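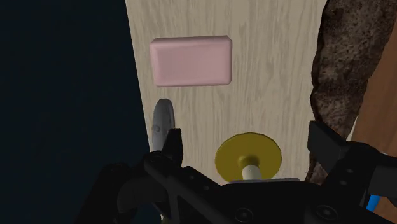
Pink block and gripper, render

Audio drifts after converting MKV to MP4 – help

lagos_tapes
16 February 2025
ok so I have some 600 old MKV files, mostly family stuff plus lectures I ripped off discs years ago. Converting to MP4 so the TV will play them. Using Barkix, default preset. First few minutes fine, then the sound slides. By the end of a long one the lips are way off. Happens on maybe half the files?? Short ones look ok. Tried it twice on the same file, same drift both times. Not touching the originals obviously.

Emília Beneš
Are you re-encoding or just changing the container? Sounds like re-encoding. If the video inside is already H.264 the TV will most likely take it as is. Pick "copy streams" in the output tab. Takes seconds per file.

lagos_tapes
re-encoding I guess, whatever the default does. Didnt know there was a copy option. Where is the output tab, I only see Simple and Batch 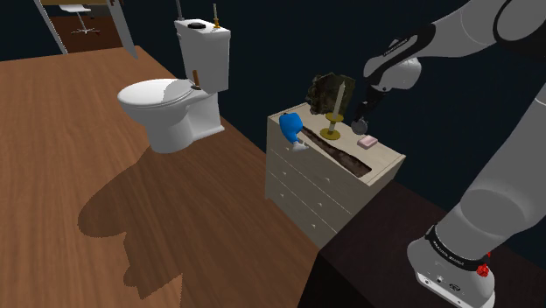
also on the bad ones the info panel says "frame rate: variable", good ones say constant. Is that it?

plarnell_user8
yep thats it. Variable frame rate. The Barkix default forces constant and it guesses the rate from the start of the file. Guesses wrong, audio drifts. Just use Plarnell, it reads the real timestamps. I've done it on a file with 2087 chapters marks and junk in it, no drift.

Emília Beneš
Switching programs for this is overkill. Advanced mode, View menu, then the output tab shows up. Copy streams, leave audio alone. If the TV refuses the audio (old DTS tracks do that) convert only the audio to AAC.

plarnell_user8
copy keeps the variable rate tho. Plenty of TVs stutter on that. Mine does. Re-encode properly once and be done

Emília Beneš
Some do, sure. Try one file before redoing the whole pile. Re-encoding everything loses quality and takes days.

lagos_tapes
ok tried one. Advanced mode – found it, thanks. Copied in a few seconds, sound is right to the end on the computer. Havent tried the TV, it's at my sister's.

grurkodura
whatever you do turn OFF "normalize timestamps" in build 2581. Its on by default since the September update and it wrecks copied files too. Cost me a whole evening

plarnell_user8
didn't know that one. thats probably half the drift posts in this section

lagos_tapes
it's ticked on mine. Unticking now. So should I redo the one I just copied? Plays fine as far as I can tell 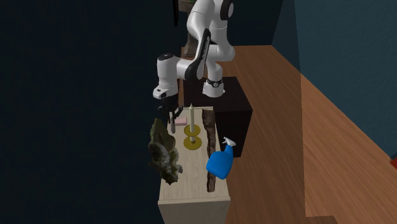 Emília Beneš: redo it, costs you nothing. Check a spot near the end, not the start. And pick one of the variable ones for the TV test, the constant ones won't tell you anything.

grurkodura
and keep the subtitles as a separate srt. MP4 is picky with the styled ones, Barkix drops them with no warning

lagos_tapes
ugh, about a third have subs. ok. Going over with a USB stick tomorrow, one copied and one re-encoded, will post what the TV does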